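Julmont House residents' laundry and bedding project
Progress report to the Brorniment Fund, second period

Prepared by the project office, Julmont House

1. Where we are

The grant pays for two things: a laundry service for the residents of Julmont House, and the replacement of bedding and clothes storage in the bedrooms. This report covers the period from April through August. The laundry has been running for the whole of it. The bedding work started in May and is behind the plan by a month, for reasons given in section 3.

There are 60 bedrooms in the house. At the end of August, 18 were still waiting for their summer bedding and a new clothes rail. All others have both. We expect to finish by the end of October.

2. Laundry

The second washer was delivered by Najjar in April and connected the same week. The drain hose they supplied was too short for the utility room on the ground floor and had to be exchanged. The old dryer stays in use until the grant year ends. It needs a new door seal, which we will pay for from our own budget.

Laundry is collected in the morning and returned folded by 4 p.m. the next day. Residents asked for two changes after the first month. They wanted shirts and other tops kept apart from towels, and they wanted clothes brought back to the room instead of left on the shelves in the hallway. Both were done in May. Returning clothes to the rooms takes longer than we had planned for, and we have moved one staff shift from the kitchen corridor to cover it.

Lost items are down. In the first period we had a steady number of complaints about missing socks and undershirts. We now mark each item with the room number on a sewn tape. Marking has reached 211 items of bedding and we are working through the clothes floor by floor. Iron-on tape was tried first and came off in the wash.

3. Bedding and rooms

The original plan was to put a cotton summer pad on every bed. When we asked residents in April, most of those on the upper floors preferred a bamboo mat, which they find cooler to sleep on and which can be wiped down in the room. We changed the order with the agreement of the Fund. The change cost us three weeks, and the supplier, Zirkero, then sent part of the order in the wrong width. The narrow mats slid on the mattress and were sent back. The replacements arrived in July.

The mats are laid directly on the bed for the hot months and will come off in the fall. They must be dry before they are rolled. We have set aside the store room next to the stairs for them, with racks to keep them off the floor. The racks are bought but two of the brackets are missing.

The bed is also where most clothes get sorted and folded, as the rooms have no table large enough. Buttons, zippers and buckles can catch in the slats and stitching of a bamboo mat, so folding on a bare mat will be kept to soft garments. For anything else a sheet goes over the mat first. This has been added to the room instructions and explained at the floor meetings.

Clothes rails have been fitted in the same rooms as the mats, on the wall side. The hooks supplied with them are weak and bend under a winter coat. We have asked for a heavier type and have been quoted a price that fits within the budget line.

4. Spending

Spending on laundry equipment is complete and came in slightly under the approved amount. The bedding line is on budget after the change to bamboo mats. We ask to move the amount left over from equipment to the clothes rails, to cover the heavier hooks. No other change is requested.

5. Next period

Finish the remaining rooms. Complete the marking of clothes. Take up, clean and store the mats. Repair the dryer seal. Decide with the residents whether the winter blankets should be washed in the house or sent out, as they fill a whole washer each.

Clothes handling and a bamboo mat on the bed:
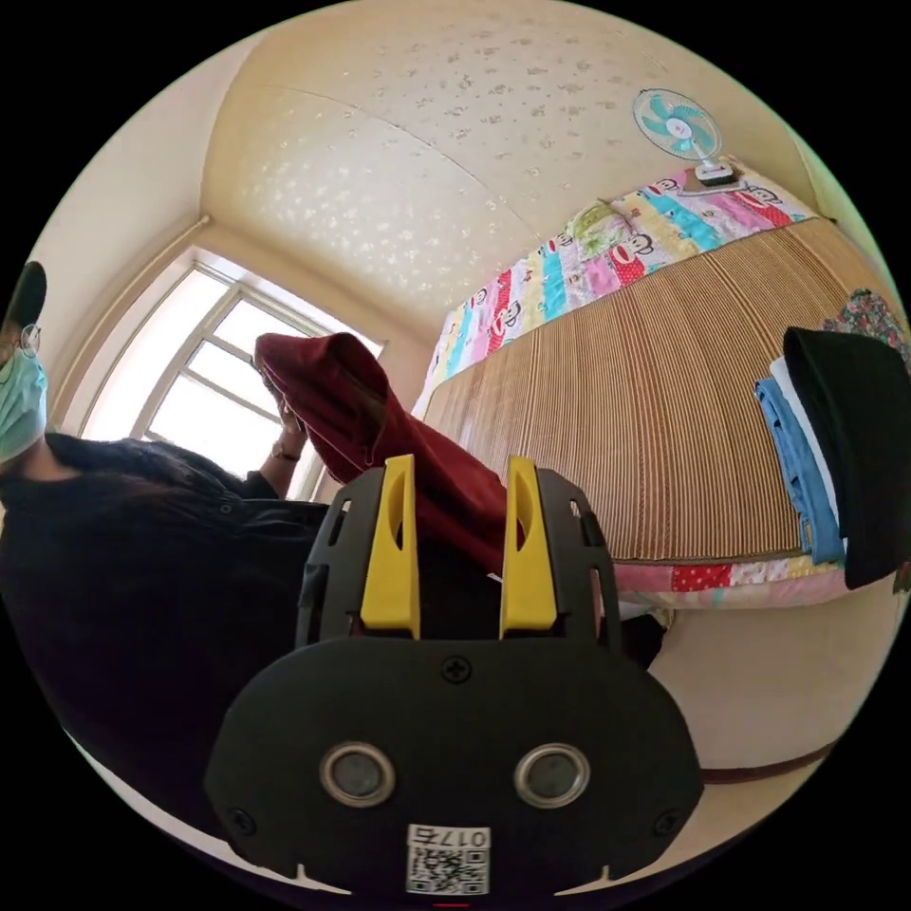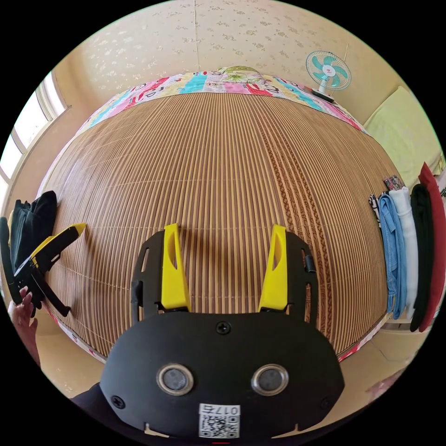 Hryhorii Polishchuk replied to the draft of this report that he agrees with moving the leftover money to the hooks, but would like the Zirkero return settled in writing before the next payment is released. He also asked whether the mats will last more than two summers, and suggested that we put aside a few spares now, in the same width, while the supplier still carries them. We will answer both points by the end of the month.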